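3.2 Site selection and seating inventory

Field sites were drawn from the register of food premises kept by the Derese district office. Of the 199 entries, 78 were classed as cafés with indoor seating, and the remainder were takeaway counters, bakeries, or closed at the time of the first visit. Eleven cafés agreed to take part for the full period. Two were later merged in the analysis because they shared a kitchen and a single till.

For each café, a floor plan was drawn to scale and every seat was assigned to one of three classes: fixed upholstered seating, movable chair, or stool. Tables were coded by surface material and by whether one edge met a wall or a bench. Coding was done independently by two of the authors (Gashaw and Tefera), and differences were settled by a return visit. Most differences concerned tables that staff moved between the morning and the afternoon.

3.3 Length of stay

Length of stay was recorded from the time a customer sat down to the time the seat was vacated. Short absences, such as a trip to the counter, were not treated as departures if belongings remained on the table. Stays that began before the observer arrived were excluded. This left 1784 complete stays. Stays were log-transformed before modeling, and café was entered as a random effect.

Items left on the table were logged under four headings: drinking vessels, bottles, food, and personal effects. Earlier work by Habte and Xolalpa treated a purchased drink as the only marker of an occupied place. We found this too narrow for tables along a bench, where bottles often stood toward the far side and were missed from the aisle (Figure 4). The heading "bottles" was therefore recorded separately, whether or not the bottle had been bought on the premises.
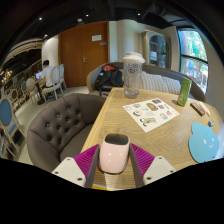

Figure 4. Wooden café table beside upholstered seating, with a clear bottle toward the back.

Agreement between observers was lowest for personal effects and highest for drinking vessels. Values for each heading are given in Appendix B, together with the coding sheet used at the Rurnis and Farkomstead sites.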